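Skirkell craft table, light wood top

I bought this table from Trerider in June, after my old one from Juvton became too shaky for cutting and gluing. The price was 246, and delivery took 2 weeks.

The assembly was easy, but the instructions are small and hard to read. The legs stand firm on my floor — I was a little worried about this.

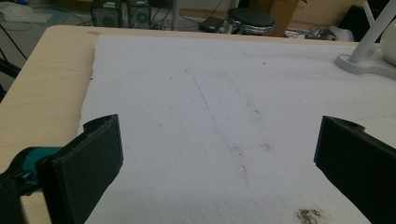
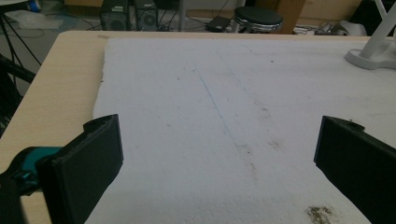
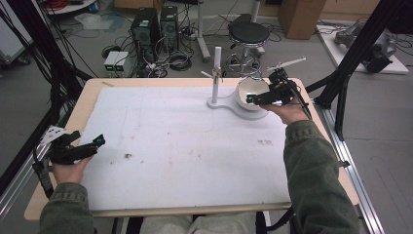

White sheet over the wooden top.

The drawer is the weak point. It sticks when the weather is damp, and I rubbed candle wax on the runners. The Vidal table costs 445 and has a better drawer, but for me this is too much money. Four stars.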